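Post-production notebook, Zavine Films
Cutting room 2
Sunday, May
Entry by Esperanza Strickland
Project: The Ferrymen of Clastska (feature documentary)

Work today was confined to the second reel of the fine cut and to the archive transfers received from Arkent. Kenji Alcantara attended from 10.00 and left after the afternoon viewing. The room was otherwise closed to visitors.

The current assembly stands at 123 minutes. The contract with the broadcaster allows for a shorter television version, but no cutting towards that length has been undertaken at this stage. It was agreed earlier in the month that the long version should be settled first.

Archive transfers. All four reels have been loaded and logged. The third carries a flutter in the sound from the opening of the harbour meeting until the chairman sits down. It was compared with the viewing copy supplied last autumn, and the fault is present there also, so it must be assumed to lie in the print. A request has been sent to Arkent asking whether the original magnetic track survives. Until a reply is received, the passage is to be kept in the cut with the flutter untreated, and no one should apply a filter to it on the timeline. A treated copy may be placed in the tests folder, marked as such.

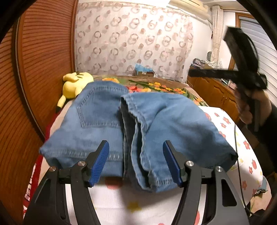 The frame rate of the same reel was checked against the printed log. The camera operator's notes give no speed, and the people on the quay move a little too briskly at the rate chosen by the transfer house. A slower version was prepared and viewed beside the first. The slower version is the better of the two for the walking figures, although the water then looks heavy. Kenji Alcantara prefers it throughout. I have recorded my own reservation about the shot of the gulls and have left both versions on the track, with the slower one active.

Interviews. The long interview with the retired pilot has been reduced by roughly four minutes. The account of the winter crossing is now told once, in his own words, and the narrator's version has been lifted out. This leaves a gap before the map. Three methods of closing it were tried:

Holding on the pilot's face after he has finished speaking. Acceptable, but the refrigerator in his kitchen can be heard.

Cutting directly to the map. Too abrupt.

Bringing in the sound of the landing stage early, under his last sentence. Adopted for the present.

The daughter's interview has not been touched. Her release form still carries the old working title and will need to be signed again before delivery. The production office has been told.
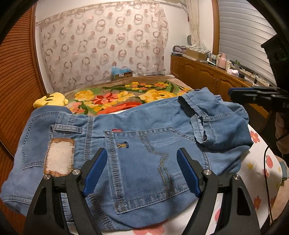
The titles and place captions were reviewed after lunch on the small monitor and again on the projector. The designer's first set was in white and was lost against the sky in most of the harbour shots. The second set is in a warm brown, which reads well on the monitor and poorly when projected. What is wanted is the sort of contrast given by the tan zigzag stitching on the back pocket of the light blue jeans, where the line bends across the pocket and can be followed without effort. A note to that effect has gone to the designer, with a request that the weight of the letters be left as it is. The spelling of Clastska is to follow the harbour authority's own usage, with no accent.

Music. The composer's revised cue for the closing sequence arrived during the afternoon. It runs 60 seconds longer than the picture. The opening bars are strong and should be kept, and the repeat in the middle could be removed without harm. I have made a rough edit for viewing purposes only, and it is not to be sent outside the building. The cue for the fog sequence remains outstanding.

Viewing at 16.00, reels one and two, without a break. Remarks taken down at the time:

The first appearance of the ferry is still late.
The strike ballot is clear at last.
Robles Street is named by the narrator before it has been seen. Reverse the order.
Two shots of the ticket office are too alike. Keep the one with the dog.
Sound drops noticeably at the reel change. Check whether this is in the mix or in the room. 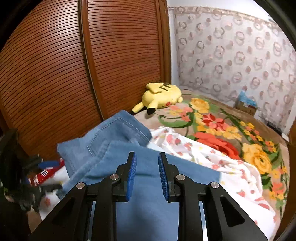
Blue denim jeans on the bed, in the corner of the room.

The sound drop was traced to the room. The left speaker lead had worked out of its socket and has been replaced. The last part of reel one should therefore be listened to again before any change is made to the levels.

Storage. The project drive was copied at close of work and the copy compared. The second copy is in the steel cupboard. Older assemblies have been moved off the main drive, apart from the one shown to the commissioning editor, which must stay where it is until the invoice is settled.

Carried forward: reply from Arkent on the magnetic track; new release form; revised captions; fog cue; reel three, from the ballot count onwards. Kenji Alcantara will take reel three and will enter his own notes on the facing page.

E.S.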